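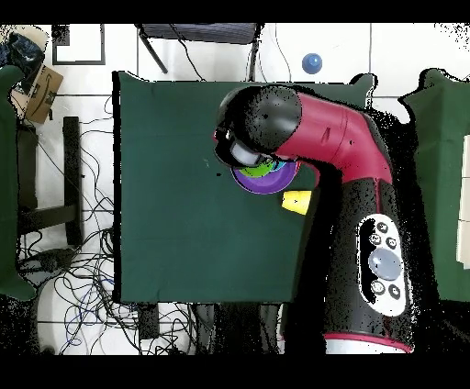 *Purple bowl, yellow cup, green cloth.*

Tuesday, way too early. So Stelport dropped my connection again! The 6 am flight is just gone from the schedule, and they want 96 dollars to move me to the evening one (no thanks). I rang the airline and sat on hold for almost 60 minutes – then a very sweet guy told me the route's in some contract fight with the airport and he can't promise anything before January. Loan Thái says file a claim anyway, she got her money back after 2 tries. I've got the form open and it wants my booking number, which is in the other email, ugh. Will do it after lunch.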